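Household Goods Reuse Program: Autumn Update

The Sturkcombe Household Goods Reuse Program closed its collection period at the end of October. Residents donated 3,862 items over the season, compared with 2,291 in the previous year. The increase came mainly from the two northern districts, where evening drop-off hours were offered for the first time.

Donated goods are sorted at the Andura depot before being passed to partner organizations. Small kitchen and household articles made up the largest share of donations. Furniture remains outside the program, and residents with larger pieces should continue to use the bulk pickup service operated by Valtska. Bookings for that service require at least five working days' notice.

Residents are asked to clean all articles before bringing them in and to pack sets together. Lids, cords and loose parts should be tied or taped to the item they belong to. Chipped glassware, opened food containers and recalled products cannot be accepted at any site.
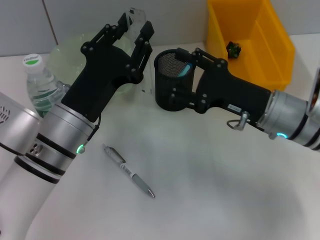

Winter Hours and Drop-Off Sites

From November, the Andura depot will open at 9:00 a.m. and close at 4:30 p.m. The smaller site on Dambrauskienė Street will accept donations in the mornings only, until 12:30 p.m. Both sites will close for the year-end holidays, and the dates will be posted at the entrances.

Parking on Dambrauskienė Street is limited to 16 spaces, which are shared with the library. Visitors who need help unloading should ring the bell at the side door and remain with their vehicle.

Requests for Goods

Households wishing to receive goods may apply at the Sturkcombe service desk or by mail. Applicants need to show proof of address. Requests are handled in the order received, and applicants will be notified by letter when items are ready for collection.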